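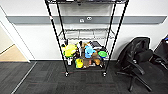

Search this site Go

Flakix: Frequently Asked Questions About the Movie

Last updated February 28, 2023

We get the same handful of emails about Flakix every week, mostly from people who read the press kit and believed it. Our answers are below. The studio's answers are on the studio's site, and they are cheerier.

Is Flakix a sequel or a remake?

The posters say "reimagining." The first half follows the original space comedy Fakar almost line by line, and the second half picks up where Fakar left off, with the same characters suddenly older. So it's a remake until it runs out of movie to remake. Call it what you like.

Do I need to see Fakar first?

The director has said no. We'd say the airlock joke makes no sense otherwise, and the airlock joke comes up four times. Then again, it isn't much funnier when you do get it.

Was it really shot in Galeston?

The exteriors were. You'll recognize the ferry dock and the old courthouse steps if you've ever spent a weekend there. Everything on board the ship was done on a soundstage in another state, whatever the "Made in Galeston" banner at the premiere wanted you to think.

What's the deal with the 982 effects shots?

That number is from the press kit, and we have no way of checking it. It would work out to a new effect every few seconds, and there are long stretches of two people talking in a kitchen. Maybe they fixed the kitchen.

How long is it?

The version in theaters feels longer than it is. The festival cut had 59 more seconds of closing credits and a different last shot (the ship turning around). People who saw both tell us they prefer the festival one. People who saw both also tend to be the people who liked the movie, so weigh that as you wish.

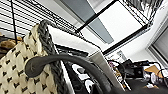
Odds and ends.

Who did the music?

The score is credited to Hafþórsson, one name, no first name given. There's a theory going around that Hafþórsson is three session players and a laptop. We've seen no proof of this, and the fan who started it has stopped answering our messages. The music is fine. The theme over the opening titles is better than fine.

Is there a scene after the credits?

Yes. It sets up another movie. Whether that movie exists is a separate question, and the studio has been asked it plenty of times since October without giving a date, a title or a writer.

Did it flop or not?

Depends on who's counting. It opened on 681 screens and was down to almost 600 a week later, and that isn't a bad hold for a comedy with no stars in it. But the trade ads called it "the surprise smash of the winter," and a smash usually adds screens. We'd go with "did okay."

Is the extended edition worth buying?

If you already own the regular disc, probably not. The extra scenes are on the regular disc too, in the deleted scenes menu. The extended edition puts them back where they were cut from, and after watching it that way we can see why they were cut. The commentary track is new, but the sound is low and everyone on it seems to be in a hurry.

Will the robot sidekick be recast?

We've been told the voice was always going to be temporary. We were told the same thing about the voice in Fakar, and that one stayed.

Can I send in a correction?

Please do. Tell us where you got it. "I read it somewhere" won't change anything on this page, and neither will a screenshot of somebody else's screenshot.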